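Skimska Storage Cabins – FAQ
Last updated 15 June 2020

Quick answers, we get these a lot. Not on here? Email Josué Guerra at the front desk.

How long is the shortest rental?
One month. No weekly rates, sorry.

What does it cost?
Small cabin 128 a month, lock included. Bigger ones – ask, depends on what's open.

When can I get in?
Gate opens 6 am, closes 10 pm. November hours are shorter, see the sign by the gate.

Do I get a key or a code?
Code for the gate, key for the cabin. Two keys. Lost both? 30 for a new set, bring ID.
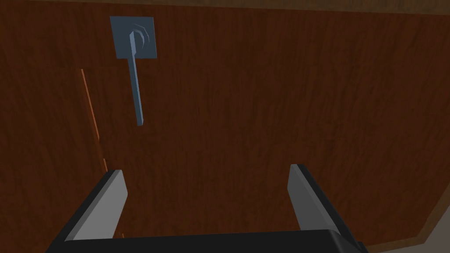
Handle on dark wood, blue-gray metal.

My key turns but nothing opens.
Push in, then turn. Still stuck – call, dont force it. Bent keys are charged as lost.

Can I share with someone?
Yes. Put their name on the form or they wont get a code. One form per person.

What can't I store?
Food, gas, paint thinner, tires, anything alive. Propane tanks too, even empty.

Is there power inside?
No. Outlets in the hallway are for staff. Battery lamps are fine.

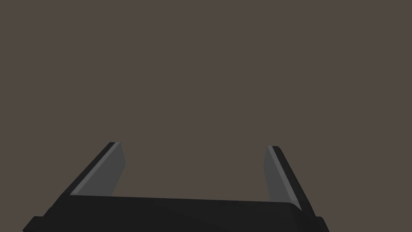
Gripper, fingers up, plain background.

Do you have carts?
Yes, 15 of them, by the loading dock. First come first served. Bring it back when your done please.

Can you take deliveries for me?
Small boxes only, up to 30 pounds. Tell us the day before. Held five days then sent back.

Do I need insurance?
Yes. Homeowners or renters often covers it, check your policy. Need one? Ask Josué for the list.

Is it heated?
Hallway B only. Those cabins go fast – waiting list at the desk.
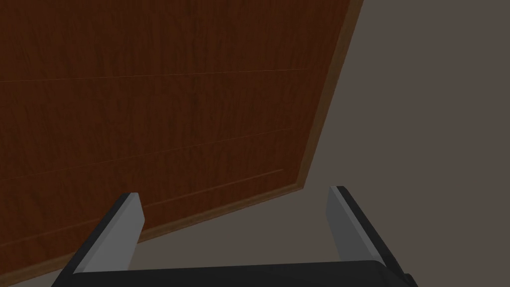
Wood door, reddish-brown, close up.

Can I paint or put up shelves?
Freestanding shelves ok. No paint, no screws in walls or doors.

What if I pay late?
Due on the 1st. After five days it's a 29 late fee and your gate code stops working until it's paid.

How do I move out?
Ten days notice in writing. Sweep it, take everything, keys to the desk. Deposit goes back the same way you paid.

Billing questions?
Tomás Nogueira, mornings only.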